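The Water at Madigan

My uncle Finbarr Lenihan believed in water the way other men believe in horses. He said he could find it with two bits of fencing wire, and for most of my childhood people paid him to try. I did not believe a word of it. I was nine when I stopped, which I'm told is early.

The letter from the Tratbridge people came to me because his eyes had gone. They wanted a bore put down on the old Madigan block and they wanted it done before summer. Their own driller had already put in a hole to ninety metres and got dust. Somebody at the pub in Folelport had given them Finbarr's name, and I would like to know who, so I can send them the fuel bill.

"You'll drive," he said.

"I've got a job."

"You've got a job on a computer. Bring it."

So I drove. It's a long way out from Valtthorpe and the road gets worse in stages, as if the shire had been losing interest. Finbarr sat with the wires across his knees, wrapped in a tea towel. He'd cut them off a coathanger in the shed that morning. I had watched him do it, and when I said I thought they were supposed to be the old ones, the ones his father had used, he said wire was wire.

"Then what's the trick?"

"No trick."

"What's the science, then?"

He looked out at the paddocks. "You were a better kid before you went to uni," he said.

We stopped the night at my cousin's place in Folelport. Her girls had gone to their father's for the week and the house had that quiet a house gets, with the toys all where they'd been dropped. Finbarr couldn't sleep in other people's beds and I couldn't sleep through him not sleeping, so at one in the morning we were both in the kitchen with the kettle on. There was a carrot from the girls' play food beside the stove. He picked it up and felt it all over with his thumb, thinking it was something he could eat. 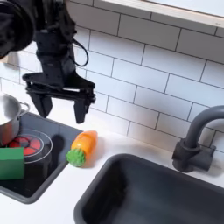 The toy carrot, near the counter.

"What do you reckon I do out there?" he said, when I'd taken it off him.

"I reckon you walk around until you get tired and then you say dig."

"And the times it came good?"

"There's water under most things if you go down far enough. You told me that yourself."

He had, too. He'd told me at the Hendry place when I was small, in front of the client, and I remember the client laughing as though it was part of the service. Finbarr kept a ledger in those days. I'd found it in a drawer when we moved him into the unit and I'd gone through it one wet Sunday with a pencil, wanting very much to catch him out. Two hundred and eighteen holes. He'd written down the dry ones as well, which annoyed me. A fraud ought to have the decency to leave out the dry ones.

I didn't bring the ledger up. He drank his tea and tipped the dregs down the sink and stood there running the tap a good while with his fingers under it.

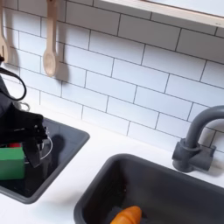 "Town water," he said. "Tastes like a swimming pool." And he went off to bed and slept, and I sat up.

The Tratbridge people turned out to be one man in a clean hat. He had a ute with the company name on the door and a folder with a survey in it, coloured maps, all the layers done in pinks and greens. He was polite to Finbarr in the way you're polite to somebody's grandmother. To me he was more frank. He took me round the far side of the ute and said the board had wanted it tried, and he personally thought it was a load of rubbish, but it was cheaper than moving the rig twice.

I said I thought it was a load of rubbish too.

He seemed put out by that. I suppose he'd wanted an argument.

"Where's your hole?" Finbarr called.

The man pointed, which was no use, so I walked my uncle over to it. It was capped with a square of steel and a rock. He scuffed at the dirt with his boot. He asked me what was growing, and I said nothing was growing. He asked again, and I looked harder and said there was some saltbush up the slope and a line of dead-looking wattles going off to the east.

"How dead?"

"I don't know. Grey."

"Break one."

I went and broke a twig off one of the wattles. It was green inside, just a thread of it. When I told him he nodded, and then he unwrapped the wires from the tea towel and made a great show of it, blowing on them, turning his face up. The man in the hat had his phone out. I stood there with the twig in my hand and felt my ears go hot.

He walked for an hour. I went a step ahead and to the left so he could hear where I was putting my feet. Every so often he asked me things in a low voice. Were there ants? Which way did the gully turn? Was the ground darker under that bank, or was it only shade? I answered, and the wires swung about doing whatever they liked, and the man from Tratbridge followed along behind us filming the wires.

We came to a place below the wattles where the bank bent round on itself. I'd have walked straight over it. Finbarr stopped, and the wires crossed, and I was looking at his wrists when they did it. I've gone back over that moment a few times. I know what I saw. He turned them in, both together, as neat as a man doing up a button.

"Dig," he said.

The man in the hat put a peg in and wrote down a number off his phone. He said it was interesting, that according to his map there was nothing there at all. Finbarr said was that right. Then he asked for his cheque, and it was made out for one thousand, four hundred and thirty-one dollars, and I still can't work out how they arrived at that. Mileage, maybe.

We were back on the bitumen before I said anything.

"You moved them."

"Course I moved them."

"So it's a con."

"He wasn't going to pay me to look at a tree, was he?" He had the tea towel over his knees again and was folding it into quarters. "And I can't even look at it. He'd be paying you."

I drove for a while. There was a truck ahead throwing up grit and I hung back from it. I wanted to tell him that the looking was no better than the wires, that a green twig proved a wattle was alive and that was all it proved, that his ledger showed what anyone's would if they'd spent fifty years wandering about near creeks. I had all this ready. I'd had it ready since I was nine.

"What did the ants mean?" I said.

"Which ants?"

"You asked if there were ants."

"Oh," he said. "I just didn't want to stand on them."

They were due to drill in March. The man in the hat said he'd ring either way, and I've told Finbarr that people who say that never do. He has the phone moved next to his chair all the same. I've kept the twig, for no good reason. It's in the glovebox with the coathanger wire, and it's gone grey right through.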